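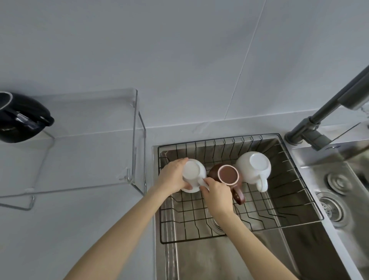

Dishwasher died, do I replace it or become a sink person?

Forum: House and Home > Kitchens > Appliances

chaltu_adugna
The Vasconcelos that came with the house quit in November. It fills, hums for a minute like it's thinking about it, and then sits there with a tub of gray water. The repair guy charged me 80 for a visit (no, sorry, typo, that was the deposit) and then quoted 524 for a new pump and board. A new machine of the same size is 800 plus hauling.

Two adults, one kid, and we cook most nights. I've been washing by hand with a rack in the left basin for a while now and I don't hate it as much as I planned to. Is anyone living like this on purpose?

grout_expectations
Seven years without one. I took mine out and put in a shelf for sheet pans, and I think about that shelf more fondly than I think about some relatives.

Rack in the sink is the right call if you have two basins. On the counter you spend your life wiping up the puddle.

PelhamPete
Rack in the sink is the wrong call. Now you have one basin. Where do you drain pasta? Where does the roasting pan go? Get a drying mat and put it next to the stove like a normal person.

grout_expectations
I drain pasta in the other basin, Pete. It has a hole in it and everything.

PelhamPete
And the roasting pan?

grout_expectations
Soaks on the stove until my wife gets sick of looking at it.

mrs_kettle
Chaltu, don't pay 524 for a pump and board on a machine that came with the house. You have no idea how old it is. There's a sticker inside the door with the serial number and you can usually work out the year from that. If it's older than your kid, let it go.

Also, mats grow things. I had one I was fond of and then I turned it over.

chaltu_adugna
Found the sticker. It is older than my kid. It may be older than my marriage.

Pete, the pasta has not been a problem. The problem is mugs. We own a ridiculous number of them and they all have that dip in the foot that holds a little pond when they're upside down. I put them away, and an hour later there's water running down the inside of the cabinet door.

mrs_kettle
Tip them. One side up on a wire, so the foot sits at a slant. Or give each one a swipe with a towel on the way to the shelf. Or own fewer mugs, but I've never seen that work in a real household.

sudsmcgee
Contrary opinion: buy the dishwasher. I did the noble hand washing thing for a whole winter and my knuckles looked like tree bark. Then I bought a Trostance, the narrow one, and I've had evenings again. Mine is loud enough that we turn the TV up, but I'd still buy it tomorrow.

PelhamPete
Narrow ones don't fit a dinner plate and a pot at the same time. My sister has one. She runs it twice a day and says it saves her time.

sudsmcgee
Your sister sounds happy, Pete.

grout_expectations
Gloves. The Flolska ones with the long cuff. The cheap ones fill up with water as soon as you reach for a fork and then you're wearing a soup.

chaltu_adugna
OK, update. Spouse has voted for a machine, kid has voted for paper plates – I'm the swing vote. I'm going to go look at a used Hinis a guy across town is selling. He says it's about 2 years old and "barely ran," and I've now heard that said of every used appliance in the county.

mrs_kettle
Ask him to run a cycle while you're standing there. Bring a flashlight and look at the floor under it afterward. If he gets shy about it, go home.

PelhamPete
And measure the opening first. Height too, at the back as well as the front, in case somebody tiled up to the old one.

chaltu_adugna
Somebody tiled up to the old one.

PelhamPete
Mat next to the stove.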